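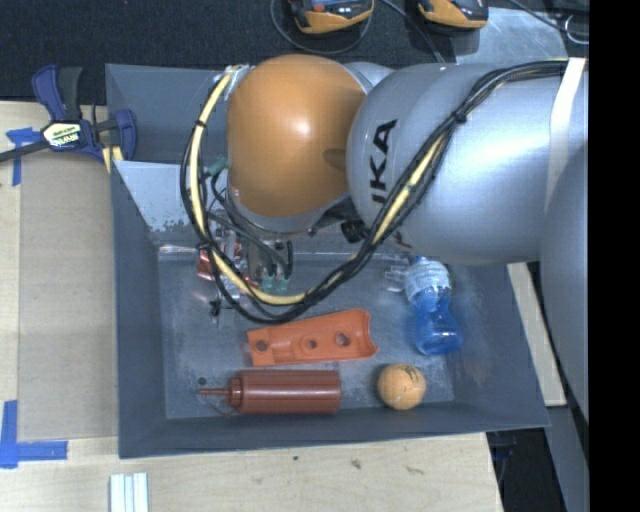

The Night Train to Larkirley

Raimonds Dzene had waited all August for the night train, and now it was pulling into Jillunstead with every window lit!

He found seat 26, shoved his bag under it and pressed his nose to the glass before the doors had even closed. He was 70 years old and he didn't care who saw him grinning.

"First time?" asked the woman across the aisle. She was peeling an orange onto a newspaper.

"Second," said Raimonds. "The first time I was six, and I slept through the viaduct. My brother talked about it for years. The moon on the river, the fishing boats, a dog barking way down below. I could have cried."

"Then you'd better not sleep tonight," she said, and gave him half the orange.

They went through Grostton at midnight (a wonderful station, all clocks and pigeons) and after that came dark fields, mile after mile of them. He told her about his brother, who had painted boats and sung badly. She told him about her goats. His eyes got heavy. He stood up, walked the whole length of the train and back, and bought a terrible coffee and loved it.

"Gashaw!" called the conductor. "Gashaw Viaduct in two minutes!"

Raimonds shoved the window down. Cold air rushed in, and the sound of the wheels went hollow, and there was the river, wide and silver and so much farther down than he'd imagined.

"Oh, look at it!" he shouted. "Look at the boats!"

Somewhere below them, a dog began to bark.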